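# Flasano Packing Set

Recordings of one household job: putting clothes and small items into a hard-shell suitcase that lies open on the floor. Maintained by Amado Yap. The current release is 2, last changed in May.

## Contents

The set holds 173 episodes in 5 groups. Groups are named after the kind of item handled, and the names are fixed across releases.

- `cloth_flat`: shirts, towels, pillowcases
- `cloth_loose`: the same items, not folded beforehand
- `small_hard`: bottles, cases, lidded containers
- `mixed`: cloth and hard items in one episode
- `unpack`: any of the above, taken out again

## Suitcase and floor

The case has black lining in both halves and a white outer side. It is laid down with the lid upright against the back wall and the lower shell flat. Left and right in the labels always refer to the lower shell as seen from the side opposite the lid. A red-and-white striped cloth in the left half, for instance, is labeled `L`, even when it is crumpled. An item that crosses the middle is labeled `LR`. 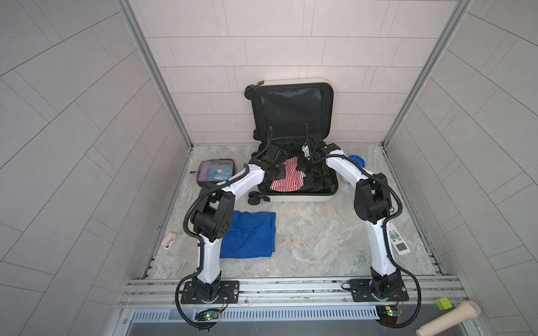

## Labels

Each episode has one line in `labels.csv`:

- `episode`: integer, starts at 1
- `group`: one of the names above
- `half`: `L`, `R` or `LR`
- `state`: `folded`, `crumpled` or `rigid`
- `note`: free text, often blank

Use `rigid` for hard plastic of any color, clear parts included. Close views can be taken up largely by the item and the floor, as with glossy blue plastic against veined marble-pattern tile. Take the `half` value from the wide view in those cases. Do not guess it from the tile pattern.
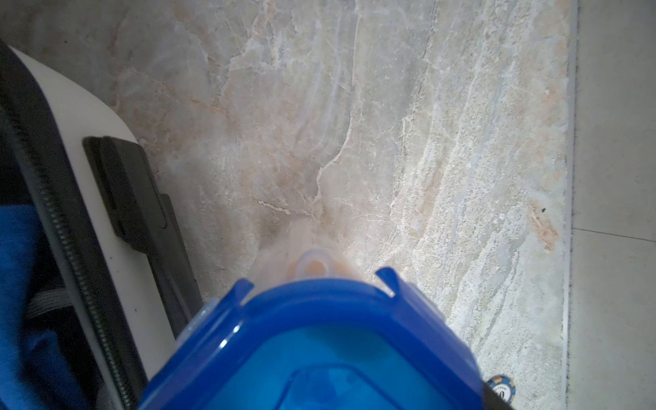 **Which label applies when a hard item is wrapped in cloth?**

Use the state of the cloth, put the episode in `mixed`, and name the hard item in `note`.

## Known problems

- 86 episodes have no `note`.
- `state` was assigned by one person and has not been checked by a second.
- In `unpack`, `half` gives the position before removal. Release 1 used the position after.

Contact: Amado Yap, Flasano maintainers | Back to top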